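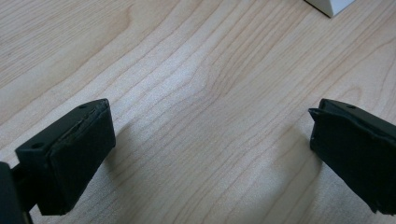

Deux doigts de préhension écartés au-dessus d'un plateau en bois clair

Bratum Rovent 2 – main myoélectrique pour amputation transradiale
Référence 1436 – Sur ordonnance, après essai en centre d'appareillage

Soyons clairs avant de parler du prix : la Rovent 2 est une bonne main, mais elle ne vous rendra pas celle que vous avez perdue. Les brochures du secteur montrent volontiers des utilisateurs qui cassent des œufs ou jouent du piano. Nous distribuons des prothèses de membre supérieur, nous en reprenons aussi, et beaucoup finissent dans un tiroir au bout de quelques mois. Nous préférons vous en vendre une que vous porterez.

Ce que c'est
Une main à commande par deux électrodes, placées dans l'emboîture au contact des muscles fléchisseurs et extenseurs de l'avant-bras. Le pouce se règle à la main en deux positions, opposition ou latérale. Bratum propose en option une commande dite « prédictive », censée reconnaître l'intention de mouvement. Nous l'avons fait essayer à plusieurs patients et la différence avec la commande classique nous a paru mince. Gardez votre argent tant que vous n'avez pas constaté vous-même un gain, avec votre propre emboîture.

Caractéristiques
Commande : deux voies proportionnelles
Masse sans gant : 300 g (taille S)
Autonomie annoncée par le fabricant : 116 heures en veille
Poignet : rotation passive, verrouillage à cran
Gant : silicone ou PVC, plusieurs teintes
Tailles : S, M, L

L'autonomie en veille ne vous apprend pas grand-chose. En usage courant, prévoyez une recharge chaque soir. Quant à la masse, c'est celle de la plus petite taille, sans gant, sans batterie et sans emboîture. Demandez toujours le poids de l'ensemble monté, c'est celui que portera votre moignon.

Et le retour sensitif ?
Le module Sturkska, vendu séparément, transmet une vibration sur l'avant-bras quand la pression augmente au bout des doigts. Le catalogue parle de « toucher retrouvé ». Une vibration est une information, parfois utile, souvent agaçante au bout d'une heure. Sơn Đàm, orthoprothésiste de notre équipe, le propose surtout aux personnes qui manipulent des objets qu'elles ne peuvent pas regarder en même temps. Aux autres, il conseille d'attendre.

Le gant
Le silicone est plus agréable et se nettoie mieux. Il se déchire aussi, en général à la base du pouce, et les encres de stylo le marquent. Le PVC coûte moins cher, jaunit et raidit par temps froid. Dans les deux cas, le gant est un consommable : comptez-le dans votre budget dès le départ. La teinte se choisit à la lumière du jour, jamais sur écran.

Compatibilité
Raccord Sakalauskas à démontage rapide, fourni. Les anciens poignets Rovent à bague filetée demandent un adaptateur. Ne convient pas aux désarticulations du poignet, faute de place. Ne pas immerger, même avec le gant : l'indice de protection couvre les éclaboussures et rien de plus.

Prix et essai
Adaptateur pour poignet à bague filetée : 997 €, ce que nous trouvons cher pour une pièce usinée. Main seule : sur devis, selon la taille et la prise en charge. L'emboîture est facturée à part. Nous ne prenons pas de commande sans essai préalable, y compris pour un remplacement à l'identique.

Avis d'un utilisateur
« Je m'en sers au travail pour tenir et stabiliser, presque jamais pour saisir quelque chose de fin. Pour ça j'ai l'autre main. Le bruit du moteur s'entend dans une pièce calme, personne ne m'avait prévenu. » Diệp Giáp, équipé d'une taille M

Dans la boîte
Main, batterie, chargeur secteur, raccord Sakalauskas, clé de réglage, notice en français. Le gant et le module Sturkska sont à commander séparément.

Fiche mise à jour en novembre 2022.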